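About Beltum

Beltum teaches robots everyday handling tasks by demonstration. The company was founded in February as the training division of Hofstetter and now operates from a single open hall in Hemell, where its operators, engineers and data staff work side by side.

Our method is simple to describe and slow to do well. An operator guides the robot through a task, either by moving the arm directly or by steering it from a control station. Each run is recorded from the robot's own point of view and reviewed before it is used. Tasks are repeated with different objects - hard and soft, large and small - so that the finished program does not depend on one shape or one surface.

At present our library holds 930 accepted demonstrations covering 72 household and light packing tasks. A further 105 are under review.

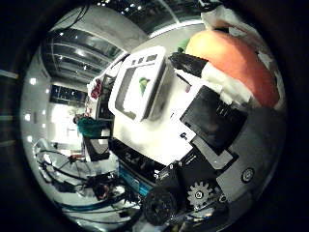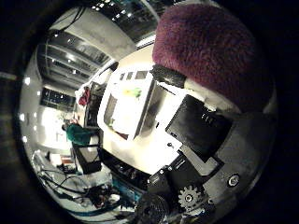
Views from the wrist camera in the main hall: an orange dome-shaped object (first) and a fuzzy maroon one (second), each with the white box-shaped unit beyond the hand.

Operators complete a supervised training period before their recordings enter the library. They learn to keep a steady pace, to approach an object from more than one side, and to stop a run when the grip is poor. Rejected runs are kept in a separate archive and are available to partners who study errors in handling.

Our longest partnership is with Zerkeck, which supplies task lists drawn from its own packing lines. Beltum has delivered over 352 hours of reviewed recordings under this agreement.

Visits to the hall are by appointment. Schools and technical colleges may apply for a half-day program that includes a short session at the control station. Requests should be sent through the contact form and should state the size of the group.

Page last updated September 11, 2023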